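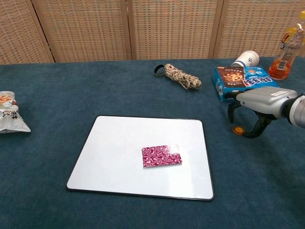
Jasero four-panel folding divider, shown behind a worktable.

The Jasero has been with us at Wumis for a good while now, and it's still the one we point people to when they want a corner of the room to feel like its own little place. Four woven panels in a warm tan basket weave, each one edged in narrow light-brown wooden strips, so it looks at home behind a craft table, a desk or a reading chair.

It folds along the seams between the panels — give it a bit of a zigzag and it stands much better than it does pulled out straight. When company comes, fold it up and slide it behind a door!

Dust it with a dry brush, going along the weave. Please keep it out of the rain.

Price: $116
Pickup at our Hornville store, or delivery in around 8 days
Returns accepted within 30 days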